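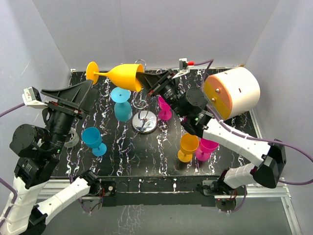
Two arms, six wine glasses and a mug tree.

Can a robot put away stemmed glasses yet?
Posted by Hayley Ashworth in Home & Kitchen > Appliances and Automation

I help run the kitchen at a small event hall. After a big party we have up to 400 plastic wine glasses to wash, dry and hang or rack, and it takes two of us most of the night. My brother-in-law keeps telling me to hold off on hiring another person for March because there will be a machine for this "any minute now." He sends me pictures like the one at the top of this post, with a pair of arms and a mug tree.

What I want to know is whether anybody is using something like this for real work. I don't need it to be fast. It could run from closing until 6 a.m. for all I care. It does need to handle glasses that come to it every which way, some standing up and some on their rims, and get them onto a rack without me standing over it. We could spend up to $1000 to try something out, more if it really worked.

Brijesh Uniyal
Short version: no, hire the person.

Longer version. I maintain packing equipment at the Benska plant and I have put in a few small arms over the years. Machines are very good at picking up the same thing from the same spot. Your problem is the opposite. Look at the glasses in your picture. Two of the small ones are upside down, three are upright, and the big yellow one is sideways in the gripper, held at the rim. Each of those needs a different grab and a different turn of the wrist before it could go on a hook. A person does that without thinking. For a machine, an inverted glass may have to be picked up, flipped, set down and picked up again.

Clear glasses are worse, by the way. Cameras have a hard time with anything see-through. Colored plastic is easier, so if yours are clear, take that into account.

As for the money, $1000 might get you parts for a hobby arm. It will not get you anything you can leave alone overnight around food service items. You would also want somebody on hand who can fix it – and that person costs more than a dishwasher does.

What I would spend it on is racks. We had 27 steps in one of our hand-packing jobs and got it down to 15 just by changing the trays. Get the divided racks where the glass goes in upside down, gets washed, dries and is stored in the same rack. Then there is no hanging at all.

Orysia Semeniuk
I disagree a little with the answer above. It is closer than he makes it sound. My daughter's college lab has arms that fold towels and load a dish rack, and they learn it from people guiding them through the motions over and over. I watched one hang cups on a tree. It missed some, but it did go back and try again when it dropped one, which surprised me.

Slow, though. I could have done the whole tree by hand while it was on the second cup. And when they moved the tree to a different table they had to do some of the training again. So I would say wait a few years, but don't laugh at your brother-in-law.

Áine Gilmartin
we have a rumba type vacuum called Milla and she can't get over the hall rug so I wouldn't trust one with glasses lol. My husband Cathal says get a second drying rack

Hayley Ashworth
Thanks, all. Ours are clear, so that settles part of it. I'm pricing the divided racks now. Brijesh, do you know if the 25-compartment kind fits a stem glass with a wide bowl, or do I need the 16?

Brijesh Uniyal
Measure the bowl at its widest point and check it against the compartment size on the listing. Check the height too, as you may need an extender on top for the stems.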